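Feto Foam Letters and Numbers
Set-up guide, section 4: Preparing the table for sorting play

4.1 Before you start

Read section 3 (Unpacking and first wash) before using the set. New pieces should be rinsed and fully dried before they are handled by children. Allow 30 minutes of drying time on a towel, turning the pieces once.

The sorting activity needs a flat table, one shallow plate and a selection of letters and numbers. The plate is not supplied. Any light, unbreakable plate with a raised rim is suitable. Do not use glass or china.

CAUTION: Small parts. Keep the foam pieces away from children under three. An adult must be present for the whole activity.

CAUTION: Foam can be bitten through. Throw away any piece with teeth marks, splits or missing corners.

4.2 Choosing the table

Use a table with a smooth, hard top. A plain colour makes the pieces easier to pick out. Patterned cloths, slatted garden tables and tables with a deep central groove are not recommended.

Wipe the top with a damp cloth and dry it. Thin foam clings to a damp surface and is difficult to lift with small fingers.

Note – The pieces may be used on a Shek play tray if no table is available. Fold the tray legs flat first and place the tray on the floor.

4.3 Laying out

1. Place the plate face up on the table, within easy reach of the child. Leave clear space on one side for the pieces.

2. Take up to 10 pieces from the storage bag. For a first session, use fewer. Mix letters and numbers.

3. Check each piece on both sides. Remove any lint or hair.

4. Spread the pieces on the table beside the plate. They do not need to be upright or in order, and two may touch. Do not stack them.

5. Check the layout before calling the child to the table. The pieces should lie flat, with the plate still empty. 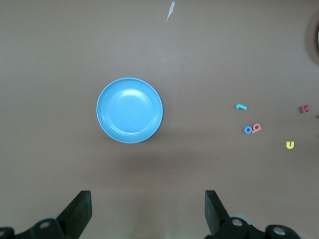 6. Name one piece by its colour and its letter or number, for example 'the yellow u' or the cyan 1. Ask the child to find it and put it on the plate.

7. Continue until the chosen group is on the plate, then tip the pieces back on to the table and choose another group.

Note – The 6 and the 9 have the same outline and can be read either way up. Accept both answers, or leave this piece in the bag until the child is confident with the other numbers. The letter o may also be taken for a zero.

4.4 Clearing away

1. Count the pieces back into the bag. Look under the plate and along the table edge.

2. Wipe marked pieces with warm soapy water. Do not use bleach, spirit or scouring cream.

3. Dry the pieces before closing the bag. If they are stored wet, the foam may smell.

4. Keep the bag away from radiators and direct sun. Do not store above 60 °C.

If a piece has curled, lay it under a heavy book overnight. Do not iron it.

4.5 Replacement pieces

Single letters and numbers can be ordered from Wustcombe using the form in section 7. State the character and the colour. Pieces from the Isach bath range are thicker and do not match this set.

Section 4 last revised 26 May 2021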